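Notas da aula 3 – Juntas, paginação e outras formas de repetir um quadrado
Disciplina de Revestimentos e Acabamentos, 2.º ano
Docente: Manaia Cosgrove

Estas notas não substituem a aula. Também não substituem o manual, que continua na biblioteca, no mesmo sítio e com a mesma lombada intacta desde outubro.

1. De onde parte a malha

Uma parede ladrilhada é uma decisão tomada uma vez e repetida até acabar o material. Convém, portanto, que a decisão seja boa. O ponto de arranque define tudo o que vem a seguir: se começamos pelo canto, o ladrilho inteiro fica no canto e o corte aparece no lado oposto; se começamos pelo eixo, os cortes repartem-se pelos dois lados e ficam iguais, desde que a parede seja direita. A parede nunca é direita.

A regra prática que usamos nesta disciplina: nenhum corte inferior a um terço da peça. Quando a conta dá menos, desloca-se o eixo meia peça e refaz-se. Quem preferir deixar uma tira de 2 cm junto à porta pode fazê-lo, e terá depois o prazer de a ver todos os dias em que entrar na divisão.

Exercício feito no quadro: parede de 200 cm, peça quadrada de 25 cm, junta desprezada. Dá oito peças certas, e metade da turma deu o assunto por encerrado. Com junta de 3 mm entre peças já não cabem oito, por 21 mm. Estes milímetros não são um pormenor do enunciado, são a matéria da aula.

2. A junta

A junta tem má fama. O cliente quer sempre a mais fina possível, de preferência nenhuma, e o vendedor diz-lhe que sim. Acontece que a junta absorve as diferenças de calibre entre peças, acomoda os movimentos do suporte e permite substituir um ladrilho partido sem levar os quatro vizinhos atrás. Uma parede sem juntas é uma parede à espera do primeiro inverno.

Distinguimos:

Junta de assentamento – entre peças, preenchida com argamassa própria.
Junta de fracionamento – divide panos grandes, com material deformável.
Junta perimetral – no encontro com outra parede, com pilares, com o teto. Fica muitas vezes escondida pelo rodapé, e é por isso que tanta gente se esquece de a fazer.
Junta estrutural – já vem do edifício. Respeita-se. Não se ladrilha por cima dela, mesmo que estrague o desenho.

3. Cor da junta

Junta clara em peça escura desenha a grelha e anuncia todos os erros de alinhamento. Junta escura em peça clara faz o mesmo, com a vantagem duvidosa de parecer intencional. Junta no tom da peça, ou ligeiramente mais escura, acalma a superfície e perdoa alguma coisa ao assentador.

O caso Grinditz, que discutimos longamente, é o exemplo do que sucede quando a cor se escolhe por catálogo: a amostra tinha o tamanho de um selo, a parede tinha dois pisos de altura. O gabinete Zerner defendeu a escolha em três reuniões e mandou repintar as juntas na quarta. As juntas pintadas, já agora, são assunto para outra aula e para outro estado de espírito.

4. Peças manchadas de origem

Há séries com variação de tom propositada: nuvens, riscos, sombras que imitam pedra ou uso. Abrem-se várias caixas ao mesmo tempo e misturam-se as peças antes de assentar. Se se gasta uma caixa de cada vez, a variação deixa de ser variação e passa a ser uma faixa. Também convém rodar as peças, sempre que o fabricante não indique sentido de aplicação com uma seta no tardoz. A seta existe. Está por baixo do pó.

Em obra, a peça manchada tem uma virtude pouco confessada – esconde a sujidade. Tem o defeito correspondente: ao fim de alguns anos já não se distingue o desenho da nódoa, e discute-se com a equipa de limpeza por causa de uma sombra que veio da fábrica.

5. O mesmo material no chão e nas paredes

É possível. Exige que a malha do pavimento e a das paredes se encontrem, o que obriga a marcar o chão primeiro e a subir dali. Se não se encontram, o olho vai direto ao desencontro e não sai de lá. Exige ainda verificar se a peça serve para pavimento, pois a resistência ao desgaste pedida não é a mesma, e um ladrilho de parede debaixo dos pés dura pouco.

Quanto ao efeito, há quem lhe chame envolvente e há quem lhe chame cisterna. Depende da luz, do tom e do tamanho da divisão. Sheehan, no texto de apoio, recomenda interromper a continuidade em pelo menos um plano. Bakum recomenda o contrário no capítulo seguinte do mesmo volume, e a disciplina não toma partido. 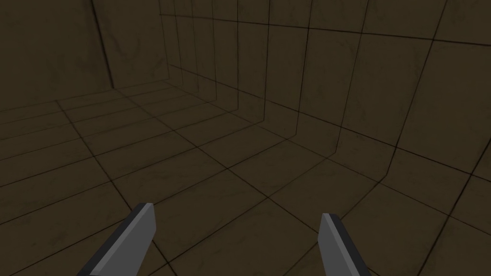
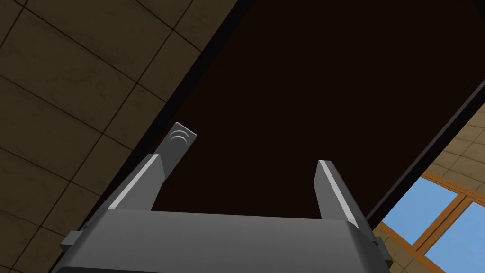
Na primeira imagem, ladrilho quadrado castanho-azeitona no chão e nas paredes, com junta quase preta; na segunda, uma superfície plana castanho-escura.

6. Para entregar até 27 de janeiro

Planta e dois alçados de uma divisão à escolha, com a paginação completa, o ponto de arranque assinalado e todos os cortes cotados. Indicar a largura e a cor da junta e justificar ambas em meia página. «Porque fica bem» não é justificação, embora eu reconheça que é a mais usada na profissão.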